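Pre-purchase check, Wurkmont pouring arm
Site: Grollumgate test kitchen
Checked by: Brahim El Ouafi
Status: HOLD

1. Emergency stop within reach of operator
Pass. Cable is short. Quote for the longer one is $130, which I would like explained.

2. Arm stops when a person steps in
Not shown. We were told it does. Please show us.

3. Cables secured and clear of moving joints
Fail. They loop over the top of the arm segment at the wrist. One more dangles by the joint.

4. Finger pads can be cleaned
Open. The crosshatch texture will hold food, and so will the slots. Sales sheet says "wipe clean." With what?

5. Spill control
Open. No drip tray in the quote. Asked Flurnia for a price in October, no answer yet.

6. Grip on thin cups
Open. Want 60 pours in a row with our own cups before anyone signs.

7. Yearly service cost
Quoted at $2,106, parts extra. Parts list not supplied. Do not put this in the budget as a final number.

8. Training
20 minutes per operator, per the brochure. I don't believe it.

Pouring work, wrist and head cameras

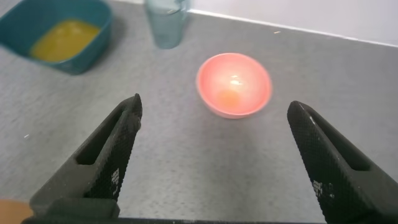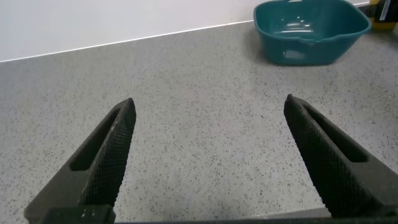
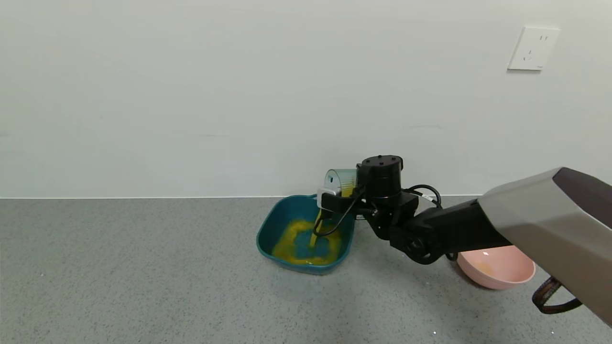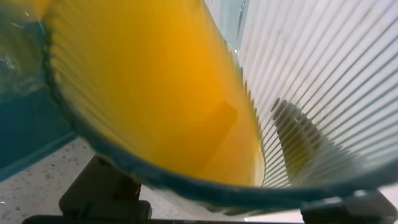

Photos: Nawal Helmy / Grollumgate

Comment on item 3: see the third photo. I want the cables clipped down at the seller's expense.

Comment on item 6 (N. Helmy): liquid and dry goods should be scored separately. Agreed. B.E.O.

Next step: Flurnia to answer items 2, 4 and 5 in writing. No deposit until then.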